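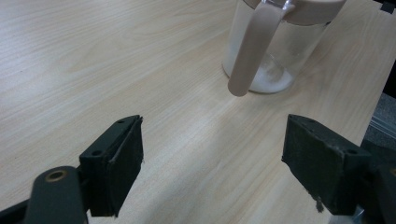
안녕하세요, 부엌살림 이야기를 좋아하시는 이웃 여러분. 저희 림노프(Rirnov) 생활부엌에서 올여름 가루음료 모임에 함께하실 분들을 찾고 있습니다. 미숫가루며 분유며 레모네이드 가루며, 집집마다 찬장 한 칸쯤은 가루가 차지하고 있지요. 그런데 막상 타 마시려고 하면 참 마음대로 안 됩니다. 유리 주전자 바닥에 흰 가루가 한쪽으로 수북이 쏠려 있고 안쪽 벽에는 뿌옇게 김 서린 듯 묻어 있는 모습, 아마 다들 한 번쯤 보셨을 거예요. 여기에 물을 먼저 붓느냐 나중에 붓느냐, 찬물이냐 미지근한 물이냐, 젓느냐 뚜껑을 닫고 흔드느냐를 두고 저희끼리도 점심시간마다 말이 길어져서, 차라리 여러분을 모시고 제대로 한번 해 보자고 마음을 모았습니다.

## 어떤 모임인가요

거창한 연구는 아닙니다. 부엌 탁자에 둘러앉아 주전자에 가루를 덜고, 물을 붓고, 섞고, 따라 마시고, 다 마신 주전자를 씻어서 엎어 놓는 데까지가 전부예요. 평소 댁에서 하시던 그대로 해 주시면 됩니다. 손목이 약하신 분은 약하신 대로, 성격 급하신 분은 급하신 대로 하시는 게 저희한테는 제일 도움이 됩니다. 잘하시는 분만 찾는 모임이 아니니 걱정 마시고요.

여러분이 적어 주시고 들려주신 이야기는 저희가 엮고 있는 작은 책자 「임네스(Imness) 부엌 수첩」의 음료 편에 실립니다. 지난번 밥솥 편을 받아 보신 분들은 어떤 책인지 아실 텐데, 글씨가 크고 종이가 두꺼워서 물 묻은 손으로 넘겨도 괜찮다고 칭찬을 많이 들었습니다(글씨가 너무 크다는 말씀도 들었습니다만 그건 그대로 두기로 했어요). 이름을 싣고 싶지 않으시면 신청하실 때 말씀해 주세요. 사시는 동네만 적어 드리거나 아예 빼 드립니다.

## 이런 분을 기다립니다

- 집에서 가루음료를 자주 타 드시는 분. 종류는 가리지 않습니다.
- 아기 분유를 타고 계시거나, 예전에 많이 타 보셔서 손이 기억하고 있는 분
- 손잡이 달린 유리 주전자를 쓰다가 불편했던 점을 조목조목 말씀해 주실 수 있는 분
- 설거지에 나름의 고집이 있으신 분. 특히 주전자 바닥 모서리에 낀 가루를 어떻게 닦아내시는지 무척 궁금합니다.
- 다른 사람이 하는 걸 옆에서 보고도 잔소리를 조금은 참으실 수 있는 분(조금이면 됩니다!)

나이는 만 열여덟부터 65세까지로 정해 두었습니다. 모임 보험 때문에 생긴 기준인데, 이 나이를 넘기신 분께는 우편으로 설문지를 보내 드리니 꼭 연락 주세요. 오히려 그 설문지에서 가장 재미난 이야기가 나오곤 합니다. 저희 사무실의 트리니다드 캄포스 씨가 설문지를 하나하나 읽고 답장까지 손으로 쓰고 있으니 길게 쓰셔도 됩니다.

우유나 콩, 견과류 알레르기가 있으신 분은 신청서에 미리 적어 주세요. 드실 수 있는 가루로 따로 준비하겠습니다. 그날 몸이 안 좋으시면 맛은 안 보셔도 되고, 섞는 것만 하셔도 참여하신 걸로 칩니다.

## 하루가 어떻게 흘러가나요

모임은 한 번에 두 시간입니다. 오시면 먼저 앉아서 숨 좀 돌리시고, 진행을 맡은 데메트리오 로사노 씨가 그날 쓸 가루와 그릇을 소개해 드립니다. 그다음은 각자 편한 방식으로 한 주전자를 타시고, 이어서 옆 사람 방식으로 한 번 더 타 보십니다. 남의 방식대로 해 보면 의외로 손이 안 따라가서 웃음이 많이 나는 시간이에요.

그러고 나서 서로의 주전자를 나눠 마십니다. 덩어리가 졌는지, 바닥에 남았는지, 따를 때 뚜껑 쪽으로 새지는 않았는지, 손잡이가 손에 맞았는지를 이야기하고 종이에 몇 줄 적습니다. 글 쓰는 게 번거로우신 분은 말로 해 주시면 저희가 받아 적을게요.

마지막은 설거지와 정리입니다. 이 부분을 빼자는 의견도 있었는데, 마인라트 슈타이너 씨가 주전자는 씻어 봐야 안다고 하도 강하게 주장해서 살아남았습니다. 수세미는 부드러운 것, 긴 솔, 행주를 다 갖춰 둘 테니 골라 쓰시고, 평소 쓰시는 도구가 있으면 들고 오셔도 환영입니다. 앞치마도 준비되어 있지만 꽃무늬뿐이라는 점은 미리 말씀드립니다.

## 장소와 때

모임은 부른스카(Burnska) 회관 안쪽 부엌에서 엽니다. 정문으로 들어오셔서 게시판을 지나 왼쪽 복도 끝이에요. 건물 뒤편에 차를 세우실 수 있는데 자리가 넉넉하지 않으니 되도록 걸어오시거나 버스를 이용해 주세요. 유모차는 문 앞까지 그대로 밀고 오셔도 됩니다.

모임은 8월 한 달 동안 오전반과 오후반으로 나누어 열고, 한 분이 최대 2회까지 참여하실 수 있습니다. 구체적인 날짜는 신청하신 분들의 사정을 들어 본 뒤에 맞춰서 전화로 알려 드릴게요. 아이를 데리고 오셔야 하는 분은 오전반이 좋습니다. 옆방에 장난감이 있고 아이를 봐 줄 사람도 있습니다.

## 작은 답례

오고 가는 차비에 보태시라고 한 번 참여하실 때마다 3,000원을 드립니다. 많지 않아 송구합니다. 대신 페냘베르(Peñalver) 식료품점에서 내주신 가루음료 한 봉지를 댁에 가져가실 수 있고, 책자가 나오면 가장 먼저 보내 드립니다. 가게 주인 훌리안 페냘베르 씨는 본인도 오후반에 신청하겠다고 하셨으니, 가루 고르는 요령은 그때 직접 물어보시면 되겠습니다.

## 신청하시려면

회관 입구 안내대에 신청서가 있습니다. 성함과 연락처, 자주 드시는 가루음료, 원하시는 시간대를 적어 안내대 옆 상자에 넣어 주세요. 신청서가 다 떨어졌으면 아무 종이에나 적으셔도 받습니다. 직접 오시기 어려운 분은 가족이나 이웃 편에 보내셔도 되고요. 한 가지 부탁드리자면, 평소 댁에서 쓰시는 주전자나 물병이 어떤 모양인지 한두 줄 적어 주시면 자리를 짤 때 큰 도움이 됩니다. 뚜껑이 있는지, 손잡이가 긴지 짧은지, 들었을 때 무거운지 정도면 충분합니다.

자리가 차면 대기자 명단에 올려 드리고, 빈자리가 나는 대로 차례로 연락드립니다. 신청하셨다가 사정이 생기신 분은 전날까지만 알려 주시면 다른 분께 자리를 드릴 수 있어요. 미안해하지 마시고 편하게 말씀해 주세요.

궁금하신 점은 회관 안쪽 부엌으로 오셔서 게라르도 마리노를 찾으시면 됩니다. 오전에는 대개 제가 있고, 제가 없으면 트리니다드 씨가 있습니다. 오시면 뭐라도 한 잔 타 드릴게요.

02/07/2003
림노프 생활부엌, 게라르도 마리노 드림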